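Havimmont open day: speaker notes
Thongchai Khunthong, Jodbridge

Opening (on stage at 10:30)
Thank the hosts. Say I work on the simulation side, so hardware questions go to the booth by the door.
Talk runs 30 minutes. Take questions at the end.

What we came to see
Jodbridge visited the Sangkhawat lab in March. They showed us their kitchen tasks in simulation first, then on the arm.
Mention the task list: 97 tasks, most of them pick and place.
Don't go into the contract.

How they run a demo
An operator picks a task and a start layout. The arm gets a short written instruction. Every run is logged, good or bad.
They had 1323 logged runs on the day we were there. Repeat the number slowly, people write it down.

Slide 4: kitchen island
Bottle in the gripper, upright, bowl right next to it. Point out how little room there is between the two. Ask the audience where they would put the bottle down. Wait for two or three answers.
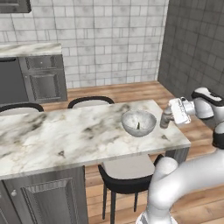
Slide 5: what we asked them
How long does a new layout take to build?
Who checks the failed runs?
Can we bring our own objects?
Read their answers from the handout, then go to questions.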